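Court Notebook: the FAQ

I get the same handful of emails every time the Boltness cigarette case is back in court, so I've put my answers in one spot. I'm a blogger who sits in the public gallery with a pen, not a lawyer, so please don't plan your defence around anything you read on my site!

What is the Boltness case, in a nutshell?

Police stopped a cube van on the road between Boltness and Poduval in January and say they found 1,685 cartons of unstamped cigarettes in the back. The driver and the man who rented the van were both charged. The Crown's theory is that the load was headed for a storage unit rented by a company called Vuletti. The company itself hasn't been charged with anything, so go easy in the comments.

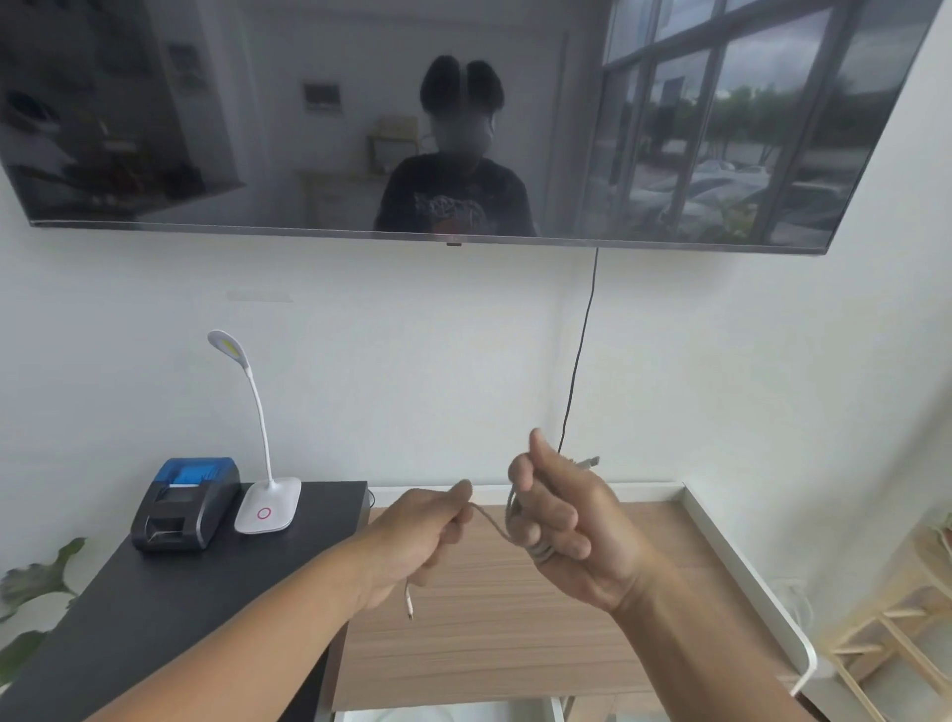 What does "unstamped" mean?

Legal tobacco carries a stamp showing the duty has been paid. No stamp, no duty, and that's where the profit comes from. People write to me saying "it's only smokes" and I get it, but the fines can be enormous and you can absolutely go to jail.

Why is it taking so long?

Oh boy. Seven appearances so far, and most of them lasted less time than it took me to find parking. Early on it's nearly all disclosure – the defence waits for the police notes, gets some of them, asks for the rest, and everybody comes back next month. Then one of the lawyers changed and we more or less started over. A trial date has finally been set at the Brurnomis courthouse and they've booked 10 days for it.

Can I come and watch?

Yes, please do! Court is open to the public unless the judge says otherwise. Things get going at 9:30 a.m. but the docket is posted by the front doors earlier than that, and courtrooms get switched at the last minute, so check it even if you think you know where you're going. Phone off, hat off, no recording. Bring a sweater.

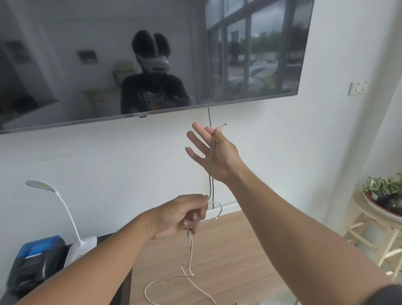

Rawan Srour wrote in to say the Brurnomis docket lists people by surname only, and that she sat through a whole morning of traffic matters before she realized she had the wrong Martin. She also says the clerks at the counter are happy to look up a file number if you ask before the first break. Thanks, Rawan, I've done the very same thing.

Why don't you name the driver?

He's been charged and that's all. His name is on the public docket if you really want it, but a blog post hangs around in search results for years, and if he's acquitted I'd feel rotten about it. If there's a conviction I'll name him then.
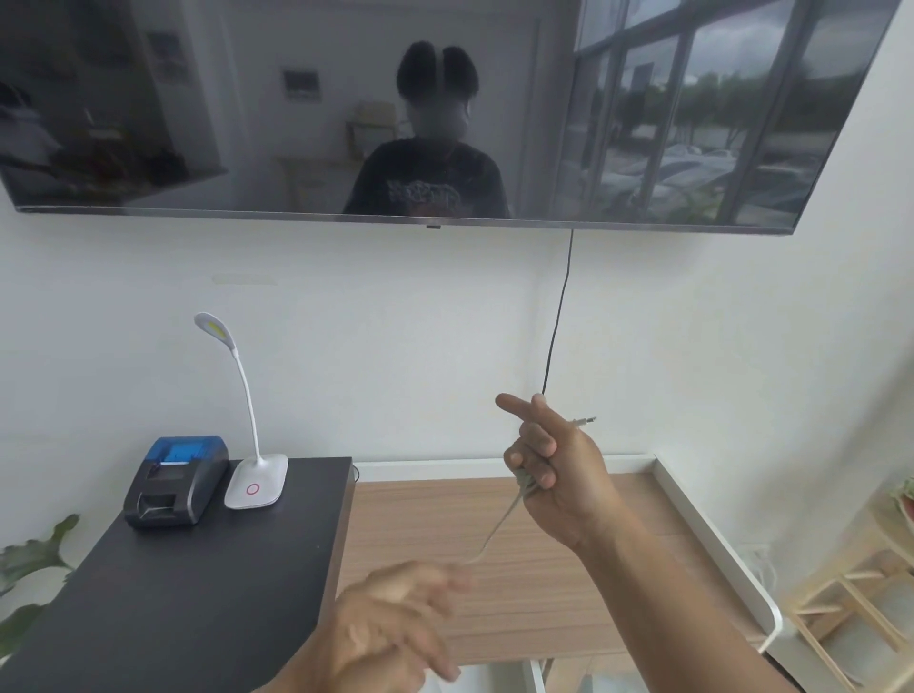 Is there a publication ban?

On the bail hearing, yes. I was there and I can't tell you what was said, so please stop asking me nicely. The trial evidence should be fair game once it's heard.

Can I send you a tip?

Sure, but if you know something about the case, call the police first. I've had 18 tips since the arrests and most were about somebody's brother-in-law.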